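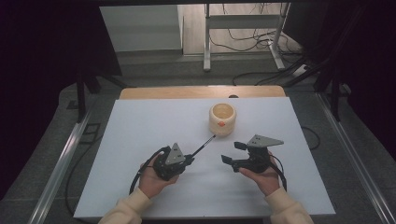
Startseite
Filmtechnik
Verleih
Spielstätten
Downloads
Kontakt

Mobile Untertitelungsanlage Sonemer

25. Februar 2018, Redaktion Filmtechnischer Dienst Skedach

Die Untertitelungsanlage Sonemer dient der Einblendung von Untertiteln bei Filmvorführungen, deren Kopie keine oder keine geeignete Untertitelspur enthält. Sie wird vom Filmtechnischen Dienst Skedach an Filmfestivals, kommunale Kinos, Filmclubs, Hochschulen und Kulturinstitute verliehen. Die Anlage arbeitet unabhängig vom Projektor der Spielstätte und kann sowohl bei digitalen Vorführungen als auch bei der Projektion analoger Kopien verwendet werden. Ein Eingriff in die Vorführtechnik des Hauses findet nicht statt.

Einsatzbereich

Vorgesehen ist die Anlage vor allem für Retrospektiven, Archivvorführungen und Wettbewerbsprogramme, bei denen Filme in der Originalfassung gezeigt werden und die Herstellung einer eigenen untertitelten Kopie aus zeitlichen oder finanziellen Gründen nicht in Betracht kommt. Auch für eine zusätzliche Sprachfassung ist sie geeignet, etwa wenn die Kopie bereits englische Untertitel trägt und das Publikum daneben deutsche Untertitel lesen soll. In diesem Fall wird die Einblendung unterhalb des Bildfensters auf einer gesonderten Fläche vorgenommen.

Für Säle mit bis zu 200 Plätzen wird die Grundausstattung empfohlen. Bei größeren Sälen ist vorab mit dem Verleih zu klären, ob die Lesbarkeit aus den hinteren Reihen gewährleistet ist. Freiluftvorführungen sind möglich, sofern die Anlage überdacht aufgestellt wird und die Vorführung nach Einbruch der Dunkelheit beginnt.

Betriebsarten

Die Anlage kennt zwei Betriebsarten. Im manuellen Betrieb löst eine eingewiesene Person jeden Untertitel über die Handtaste aus. Diese Betriebsart ist bei analogen Kopien der Regelfall, da Aktwechsel, fehlende Einzelbilder und abweichende Laufgeschwindigkeiten eine feste Zeitsteuerung nicht zulassen. Im zeitgesteuerten Betrieb folgt die Ausgabe dem eingehenden Zeitcode. Die bedienende Person überwacht den Ablauf und kann jederzeit in den manuellen Betrieb wechseln. Der Wechsel ist auf der Bedienoberfläche sichtbar, im Saal jedoch nicht erkennbar.

Bei Stummfilmen mit fremdsprachigen Zwischentiteln wird der manuelle Betrieb dringend empfohlen, insbesondere bei Vorführungen mit Livemusik.

Lieferumfang der Grundausstattung

Steuerrechner mit installierter Wiedergabesoftware
Projektionseinheit mit Wechselobjektiv
Handtaste mit Anschlusskabel
Zeitcode-Empfänger
Kontrollmonitor, abgedunkelt
Pultleuchte mit Rotfilter
Netz- und Signalkabel, 15 Meter
Transportkoffer mit Schaumstoffeinlage
Bedienungsanleitung in deutscher und englischer Sprache

Auf Anfrage erhältlich sind eine gesonderte Projektionsfläche zur Montage unter der Leinwand, ein Stativ für die Aufstellung im Saal sowie eine längere Signalverbindung für Häuser, in denen Vorführraum und Bedienplatz weit auseinanderliegen.

Untertiteldateien

Verarbeitet werden Textdateien im Format SRT sowie XML-Dateien, wie sie bei der Herstellung digitaler Kinokopien üblich sind. Andere Formate können nach Absprache umgewandelt werden. Eine Zeile sollte so bemessen sein, dass sie auch bei kurzer Standzeit ohne Mühe gelesen werden kann; der Verleih stellt hierzu ein Merkblatt bereit. Schriftgröße, Zeilenabstand und Helligkeit werden am Steuerrechner eingestellt und für jede Vorführung gesondert gespeichert.

Die Übermittlung der Dateien erfolgt über das Portal Bidport. Jede ausleihende Einrichtung erhält mit der Buchungsbestätigung einen Zugang. Die Dateien müssen spätestens sieben Tage vor der ersten Vorführung vollständig vorliegen. Sie werden auf formale Fehler geprüft, also auf überlappende Einblendungen, fehlerhafte Sonderzeichen und leere Zeilen. Eine sprachliche oder inhaltliche Prüfung der Übersetzung ist damit nicht verbunden. Die Verantwortung für die Übersetzung und für die Klärung der Rechte an ihr liegt bei der ausleihenden Einrichtung.

Später eingereichte Dateien können auf eigene Verantwortung vor Ort eingespielt werden. Für diesen Fall ist ein Probelauf mit der vorgesehenen Kopie durchzuführen.

Anforderungen an die Spielstätte

Die Spielstätte stellt einen Bedienplatz mit freier Sicht auf die Leinwand zur Verfügung. Der Ton des Films muss dort hörbar sein, gegebenenfalls über Kopfhörer. Ein Vorführraum ohne Mithörmöglichkeit ist als Bedienplatz für den manuellen Betrieb nicht geeignet. Benötigt werden ferner ein eigener Stromkreis oder eine freie Steckdose an einem gering belasteten Stromkreis sowie eine erschütterungsfreie Standfläche für die Projektionseinheit.

Zwischen Projektionseinheit und Leinwand dürfen sich keine Hindernisse befinden. Bei Aufstellung im Saal sind die Fluchtwege freizuhalten und alle Kabel trittsicher abzudecken. Die Vorgaben der örtlichen Versammlungsstättenverordnung gehen den Angaben auf dieser Seite in jedem Fall vor.

Soll der zeitgesteuerte Betrieb genutzt werden, ist vorab zu klären, ob der Kinoserver einen Zeitcode ausgibt und an welchem Anschluss dieser abgegriffen werden kann. Die Auskunft erteilt in der Regel die technische Leitung des Hauses.

Einrichtung und Einweisung

Für Aufbau und Einrichtung sind 2 Stunden vorzusehen, in denen der Saal nicht anderweitig genutzt wird. In dieser Zeit wird die Projektionseinheit auf die Leinwand ausgerichtet, die Schriftgröße aus der letzten Reihe beurteilt und die Helligkeit an das Bild angepasst. Bei Schwarzweißfilmen mit hohem Kontrast empfiehlt sich eine zurückgenommene Helligkeit, damit die dunklen Bildteile nicht aufgehellt werden.

Erstmalige Nutzer nehmen vor der Ausleihe an einer Einweisung teil. Die Einweisungen werden im Vorführsaal des Hauses Admasu abgehalten und umfassen den Aufbau, die Bedienung in beiden Betriebsarten sowie das Verhalten bei Störungen. Geübt wird an Ausschnitten in mehreren Sprachen. Die nächste Einweisung findet im Juni statt; die Anmeldung erfolgt ebenfalls über Bidport. Über die Teilnahme wird eine Bescheinigung ausgestellt, die für alle folgenden Ausleihen gilt.

Auf Wunsch vermittelt der Filmtechnische Dienst eine eingearbeitete Bedienkraft. Honorar, Anreise und Unterbringung trägt die ausleihende Einrichtung. Bei Festivals mit mehreren parallelen Spielstätten sollte der Bedarf möglichst früh angezeigt werden.

Verhalten bei Störungen

Reißt die Kopie oder wird die Vorführung aus anderem Grund unterbrochen, ist die Ausgabe mit der Taste »Schwarz« anzuhalten. Die zuletzt gezeigte Nummer bleibt auf dem Kontrollmonitor stehen. Nach Wiederaufnahme kann der passende Untertitel über die Textsuche oder über die laufende Nummer angewählt werden, ohne dass die dazwischenliegenden Einträge auf der Leinwand erscheinen. Fällt der Zeitcode aus, wechselt die Anlage selbsttätig in den manuellen Betrieb und zeigt einen Hinweis an.

Das Öffnen der Geräte ist nicht gestattet. Schäden und Auffälligkeiten sind im beiliegenden Betriebsbuch einzutragen und dem Verleih bei der Rückgabe mitzuteilen.

Ausleihe und Rückgabe

Ausleihberechtigt sind öffentliche und gemeinnützige Einrichtungen mit filmkulturellem Auftrag. Gewerbliche Veranstalter können die Anlage mieten, sofern sie im gewünschten Zeitraum nicht anderweitig benötigt wird. Das jeweils gültige Entgeltverzeichnis ist im Bereich Downloads abrufbar. Mit der Buchung wird ein Leihvertrag geschlossen; die Anlage ist für die Dauer der Ausleihe und des Transports durch die ausleihende Einrichtung zu versichern.

Die Abholung erfolgt am Lager des Filmtechnischen Dienstes nach Terminvereinbarung. Ein Versand ist nur im originalen Transportkoffer und durch eine Spedition mit Erfahrung im Transport optischer Geräte zulässig. Vor dem Verpacken muss die Projektionseinheit vollständig abgekühlt sein. Bei der Rückgabe wird der Inhalt anhand der Packliste geprüft und das Ergebnis von beiden Seiten unterzeichnet.

Untertiteldateien werden nach der Rückgabe vom Steuerrechner gelöscht. Soll eine Datei für spätere Vorführungen in Bidport verbleiben, ist dies bei der Buchung anzugeben.

Zugehörige Dokumente

Merkblatt Untertiteldateien
Packliste Grundausstattung
Leihvertrag (Muster)
Entgeltverzeichnis
Anmeldung zur Einweisung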